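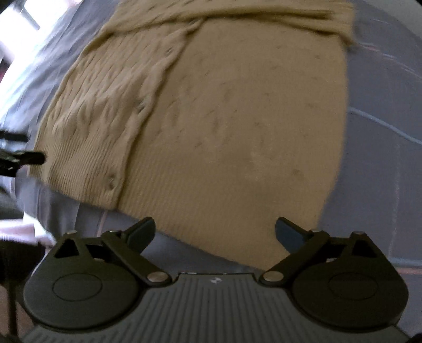
Moges is looking for five people to join its knitwear mending and folding crew at the Drondberg sorting rooms, starting in March. You'll check donated woollens, fasten them, fold them and set aside the ones that need work. A beige cable knit with small buttons down the front, a few pulled stitches and specks of dark lint is the sort of thing you'd handle all day — de-lint it, ease the pulls through to the back, then button and fold.

No trade certificate needed. You should be able to sew on a button and stand for most of a shift. Shifts run 3 hours, mornings or afternoons, and we pay the casual rate plus travel.

Kamran Mirzaei will show new starters the folding tables and the colour system for tags. To apply, send a short note about any mending you've done to Sanne Leemans, Moges, PO Box 2396, Drondberg. Please say which shifts suit you.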